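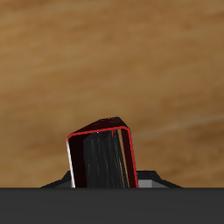
Notebook, packing bench cell, Dedport shop
December, started 7:40 in the morning

Ran the simulated pick through another 200 tries before anyone else got in and I'm really happy with where the wrist view has landed. The dark block against the wood stands out so well now! Last month's version had us hunting for the thing in a muddle of browns, and the red outline on the front face fixes most of that. I'd like to keep the outline even after we move to the real parts. Areti thinks a strip of red tape would do it, and she's probably right (she usually is about tape).

Tilt is the part still bothering me. The block leans a little to the left, and the planner wants to treat it as upright, so it goes in square and one finger touches early. Changed the approach so it reads the slope of the top edge first and turns to match. Of the 200, the bad ones were nearly all early contact on the left side. Try 201 was me fiddling by hand, don't count it.

To do on the model:
grain is too soft, the real bench has knots and a burn mark by the vise
put some clutter on the bench, ours has never been that clean
ask Michalis whether the white strip on the left edge is throwing off the edge finder, it's very bright against the dark

10:15. Stamatia and Sawsan came by from the line and stayed most of an hour. Best part of the week for me. They do the hand loading now, 2000 pieces on a heavy day, and Stamatia wanted to know what she'd be doing once the arm has the loading. Fair question. I told her what Evangelia told me: the arm takes the straight reach-and-place, the two of them keep inspection and take over setup for the Lolel trays, with the training paid and on shift. Sawsan asked to have that in writing. Passed it on to Evangelia before lunch.

Then Stamatia watched a few runs on the screen and spotted something I'd missed completely. She never grabs a piece by the ribbed part. She goes for the sides, low down, and gives it a small rock before lifting, and she says if you pull straight up it binds in the base. We had a straight pull! I've been tuning grip force for two weeks around a problem she solves with her wrist. Put a rock of a few degrees into the lift and ran 100 more. Stalls dropped off right away. I want her in here every time we change the motion, and I've asked for two hours a week of her time, booked to the project so it doesn't come out of her line numbers.

Sawsan's worry was different. She and Stamatia talk across the bench all day, and the cell drawing from Turneddale puts the guard right between the two stations. I hadn't thought of the guard as a wall between people, only as a guard. Michalis says it can go on the far side if we turn the base a quarter turn and lose a bit of reach. We have reach to spare. Redrew it after lunch, will send it to Psarras for a price on the new panels.

Also from Sawsan: who clears a jam, and does she have to wait for one of us? She shouldn't have to. She needs a pause button at her hand and a plain message on the screen, in words, no fault codes. Areti is writing the messages and Sawsan gets to cross out anything she doesn't like.

3:30. Reran with the rock and the turned base together. Reach is fine everywhere except the back right corner. Leaving the long run going overnight with the tilt set wider, both directions this time, since so far I've mostly fed it left leans.

Michalis, if you're in before me, please don't close the window on the left monitor, the log only saves at the end.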